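From: Fletcher Faulkner
To: workshop-finishes list
Subject: Re: Oil finish on edge-glued maple, seams showing after second coat
Time: 21:40

Adebayo Fashola wrote:

> I have glued up a maple panel for a kitchen side table and I am now
> two coats into a hardening oil. Before oiling, the joints were close
> to invisible. After the first coat I could find them with a
> fingernail, and after the second I can see them from across the room
> when the window is behind the panel. The glue was an ordinary
> water-resistant PVA, clamped overnight and planed the next morning.
>
> Questions: is this glue creep, and will more oil cure it? Also, the
> tin says 24 hours between coats. The unheated end of my workshop was
> at 70 per cent humidity for most of February. Does that change the
> figure?
>
> Adebayo

Adebayo,

Taking the joints first. It is probably not creep in the strict sense. Creep is the slow movement of a glue line under steady load, and it leaves a small raised bead of glue that you can shave off with a sharp chisel. A panel lying flat on a bench has very little load on it. What you describe sounds more like sunken joints, and the clue is in your own message: clamped overnight, planed the next morning.

PVA is mostly water when it goes on. The wood on either side of the joint takes up that water and swells. If you plane the panel flat while it is still swollen, the surface is level only for as long as the moisture stays put. Over the following days it leaves, the wood near the joint shrinks back, and you are left with a shallow trough along each glue line. On bare maple a trough of that depth is very hard to see. Under a finish with any shine to it, raking light will show it at once.

You can check this in two minutes. Put a steel rule on edge across the joint with a lamp behind it. Light under the rule at the glue line means a trough. If the rule rocks on the glue line, you have a ridge, and I am wrong.

More oil will not cure it. Oil does not fill in any useful sense; three coats or ten will follow the surface they are put on. The remedy is to let the panel settle, flatten it again and start the finish over. I would leave it a full week, stood on battens so that air can reach both faces, then use a card scraper followed by 120 and 180 grit. Clean the paper often, as part-cured oil clogs it quickly.

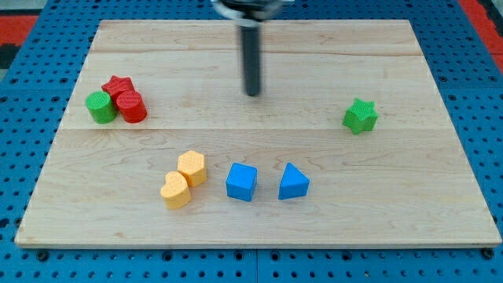
On grit, stop at 180 or 220 for maple. Solène Ferrand posted her test strips to this list some time ago and found that anything finer than 320 left the surface so closed that the oil sat on top and dried in patches. Her strips were hard maple. I have had the same result on sycamore and have not tried it on beech.

Now the drying time. The figure on the tin assumes a warm room with moving air. Hardening oils cure by taking up oxygen, so temperature and airflow matter most. Humidity matters less directly, but a damp workshop in winter is usually a cold one as well, and the cold is what catches people. At 10 degrees I allow three days between coats. Press a clean white rag on the surface, hold it for a few seconds and look at it. Any yellow on the rag means wait.

I keep a log of panels and may as well quote from it. Panel 713 was maple, edge glued with PVA, planed after 16 hours, oiled the same day. Joints visible after coat two. Panel 995 was from the same boards, with the same glue, but left nine days before planing. Joints not visible after four coats, and still not visible the following summer. Two panels do not make a trial, and the second was glued in a drier month, so give it whatever weight you like.

Pascal Chauvin asked off list whether a different glue avoids the problem. Epoxy adds no water, so in principle yes, but it leaves a darker line on pale wood and blunts plane irons. Urea resin is better behaved in both the joint and the colour. The Talurix powder that Colette Tessier mentioned is of this type, I believe, though I have not used it and cannot comment on its shelf life. For a side table I would stay with PVA and wait longer.

Three smaller points:

Oil the underside as well, with the same number of coats as the top. One sealed face and one bare face is asking for a cupped panel.

Thin coats. 100 ml should be more than enough for one coat on both faces of a panel that size. Wipe off everything that has not soaked in after 15 minutes, then go over it again after another 15, paying attention to the end grain, which tends to weep.

Spread the used rags out flat outdoors until they are stiff, or put them in a bucket of water. Do not ball them up and drop them in the bin. Curing oil gives off heat, and a folded rag holds it in — this is how workshop fires start.

If the steel rule shows a ridge and no trough, post the brand of glue and the date code from the bottle. Old PVA that has been frozen and thawed does odd things, and an unheated workshop is a good place for that to happen.

Fletcher

--
Fletcher Faulkner
Sunthorpe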